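About Ullari

Ullari is a small company that tests and repairs two-armed tabletop robots. We work from one long room in Pritbridge, above a former print shop, and there are five of us. Our customers are kitchen equipment makers, rehabilitation centers and a few university departments. They send us an arm, or a pair of arms, and we find out how it fails.

The company was started by Dagim Yilma and Tomoyo Kubo. Dagim had spent years servicing packaging machines. Tomoyo wrote control software. For the first two years we mainly did what we were asked, which was to set robots up and show that they worked. We changed direction after a fault in our own shop, and since people ask about it on nearly every visit, we have put the account on this page.

The December fault

We were running a table-clearing job for a customer. Two arms worked from either side of a table and moved light household things from one place to another. The job had passed its acceptance test of 400 cycles, and we had started leaving it to run while we did other work in the room.

On cycle 26 of an afternoon run, the right gripper closed on a soft item and did not open again. The software had sent the open command and marked it as done. The arm then moved on to the next step with the item still in its fingers, carried it across the table and pressed it down onto a stack of plates. Two plates broke. Yabsira Abdella was standing at the end of the table and was cut on the hand by a piece of one. She needed stitches and was back at work the next morning.

She had reached the stop button in time to prevent a second press. The button worked. It was mounted on the far side of the bench, though, and she had to lean past the moving arm to get to it. We had put it there ourselves.

What we found

The gripper motor drew more current than usual when it held something soft, because the fingers kept closing as the item gave way. After enough cycles the motor driver got warm and went into its own protective mode. In that mode it ignored commands but still answered the status check with the last position it had been told to reach. Our software read that answer and believed it.

Hard objects never caused the fault. Our acceptance test had used hard objects only, so all 400 cycles told us nothing about it. Sadao Murakami, who does our hardware work, got the fault to repeat by using bread dough, folded towels and foam. It took him nine days. He still keeps the log sheets in the cabinet by the door and will show them to anyone who asks.

We wrote the whole thing up and sent it to the customer, who was not pleased, and to the other two customers with the same driver, who were glad to have it. One of them found the same problem in an arm that was already installed.

How we work now

Every job that comes in gets the mixed-object test. We put hard and soft things on the same table and make the arms switch between them, since the trouble we had came from a soft grip in the middle of a routine that otherwise looked fine. Shapes matter as well. A handle, a flat rim and a ribbed surface each ask something different of the fingers.
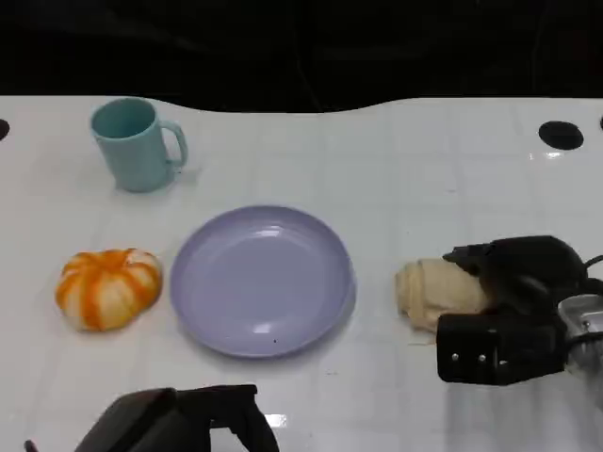

Mixed-object test: mug, striped pumpkin, plate, and a soft item in the right gripper.

A run is 80 cycles at our normal pace, then the same again with the pauses taken out so that the motors get less rest. We log motor current and driver temperature for each finger, and we measure finger position with a separate sensor that does not pass through the driver. If the two positions disagree, the arm stops where it is. It does not try to finish the move.

We also changed the room. There is a stop button at each corner of every bench, and no one has to reach over an arm to press one. People stay behind the yellow line while the arms are powered. Test plates are now plastic. No run is left without a person watching it, which makes our work slower and more expensive than it used to be, and we tell customers so before they sign.

We have had other failures since. A cable on the Zuccaro bench wore through at the wrist after we routed it too tightly. A software update to Trosus, our logging program, dropped the temperature readings from a week of tests, and we ran all of them again at our own cost. Both reports are available on request.

The people

Dagim Yilma runs the shop and signs every report. Tomoyo Kubo is in charge of software and wrote the position check described above. Sadao Murakami looks after grippers, drivers and wiring. Yabsira Abdella is responsible for bench safety, a job she asked for after the accident, and she can stop any test without giving a reason. Panagiotis Rallis handles customers, shipping and the phone.

Visits

Visitors are welcome by appointment. Closed shoes are required, and long hair should be tied back. The room is up one flight of stairs, and there is a freight elevator at the rear that Panagiotis can open for you. If you are sending us an arm with a known fault, please include your own logs even if they look normal. Send it in the condition it failed in, and do not reset the driver first.

Last updated: 22/09/2024

14 shares | 3 comments

This site uses cookies to remember your settings. By continuing to browse you agree to our use of cookies. Accept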